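What I Learned From Owning 80 Shares of a Furniture Company
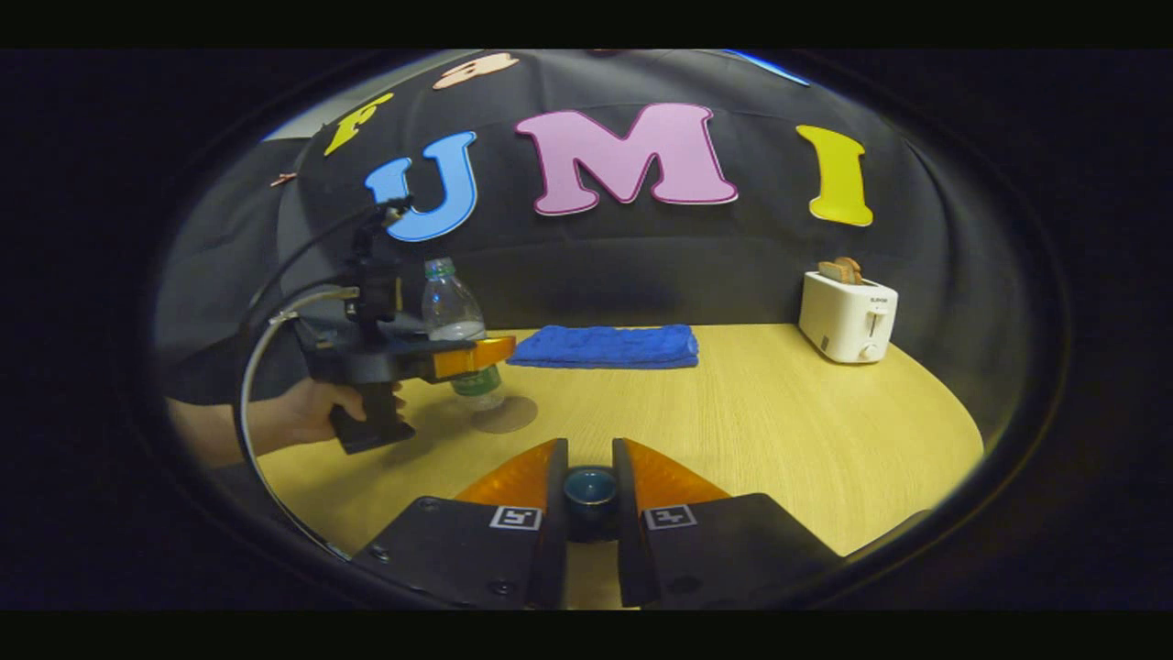 Felt-style letters on the black backdrop, wood-grain table in front.

So I sold Drikholm. All of it, every last share, at a quarter past ten in the morning with a bagel in my other hand. I've been promising a few of you an update since November (hi, Lamai Somboon, I know you've been checking), and now I've got one, though I doubt it's the one you were hoping for.

Quick recap if you're new. I buy individual stocks with a small slice of my savings, and the rest sits in boring index funds where I can't touch it. The small slice is my playground. I read annual reports for fun, which my family finds deeply strange, and every so often I get attached to a company and write way too much about it.

Drikholm was one of those. They make flat-pack shelving and office chairs, and when everybody was setting up a desk in the spare bedroom, they couldn't ship the stuff fast enough. Orders went through the roof and the stock went right along with them. I bought 80 shares on the way up, feeling very clever. Then I watched it climb to 109 and felt even more clever, and I started doing that terrible thing where you multiply the share price by the number of shares several times a day, as if the answer might be more exciting after lunch.

I should have been reading the inventory line.

If you've never looked at a balance sheet, inventory is just the stuff a company has made or bought and hasn't sold yet. A bit of growth there is fine when sales are growing. What you don't want is a warehouse filling up while orders slow down, and that was going on at Drikholm for three quarters before the market seemed to care. Management kept calling it "positioning for demand." I read that phrase three times in three different reports and nodded along every time!

Then came the update where they admitted customers already had their chairs. A chair lasts years. Once you own one, you're out of the market for a good long while, and I say this as someone who has been sitting in the same chair since before I owned the stock. I had the evidence literally underneath me.

The price slid, bounced, slid again. I told myself I was being patient. Looking back at my notes from that stretch (I keep a notebook, it's mostly coffee rings), what I was really doing was waiting to get back to 109 so I could feel smart again. That's called anchoring, and I'd read entire chapters on it. I'd underlined them.

What finally pushed me was Prelita. They make the hinges and metal brackets that go into a lot of shelving, Drikholm's included, and they put out their own results a couple of weeks earlier. Buried pretty deep was a line about a large furniture customer pushing deliveries into next year. They didn't name the customer. They didn't have to name it for me to get a sinking feeling, although I could be wrong and it could be somebody else entirely. Suppliers are worth reading. They often see the slowdown first, and they don't have much reason to dress it up on somebody else's behalf.

So, the sale. After fees I came out $2,388 ahead of what I put in. A profit! I know, I know, I've been moaning for paragraphs and I made money. But it would have been a good deal more if I'd sold when the inventory numbers started bothering me, and I'm trying to grade myself on the decision and leave the outcome alone. I'm giving this one a C. Maybe a C plus, for reading Prelita.

A few of you asked in the comments whether I'm moving the money into Mahawong, the packaging company I mentioned last time. I'm looking at it. They make cardboard boxes, the dullest product on earth, and I mean that as a compliment. What I like is that people need a new box every time something ships, so there's none of the once-and-done problem you get with chairs. What I don't like is the debt. They borrowed a lot to build the new plant in Vukevville, and the loan has to be refinanced before the plant is running at full speed. If rates are friendly, great. If they aren't, the interest eats up a lot of what makes the business attractive in the first place.

I went back and forth on it over several evenings and landed on doing nothing for now. The cash is in a money market fund earning its little bit of interest. I've got a list of things I want to see before I buy, and it's taped to the inside of the notebook: inventory growing slower than sales, a clear plan for the loan, and a chief executive who can get through one earnings call without saying "unprecedented." That last one may be asking too much.

Lamai thinks I should forget about single stocks and throw the whole lot into the index fund. She's probably right -- she usually is about money -- and if you put her returns next to mine over the years we've been comparing, I'd rather not publish the chart. But I do enjoy this. I enjoy the reports and the footnotes and the weird little facts about brackets. As long as the slice stays small, I'm okay with paying a bit for the hobby.

The usual reminder that I'm a person with a notebook and no qualifications, so please don't buy or sell anything on my account. If you do own Drikholm and think I've bailed too early, tell me why in the comments. I mean it, I'd love to hear the other side, especially from anyone who works in furniture retail and knows how the spring orders are looking.

Next post will be about Mahawong's loan, or taxes on the Drikholm sale, depending on which paperwork shows up first.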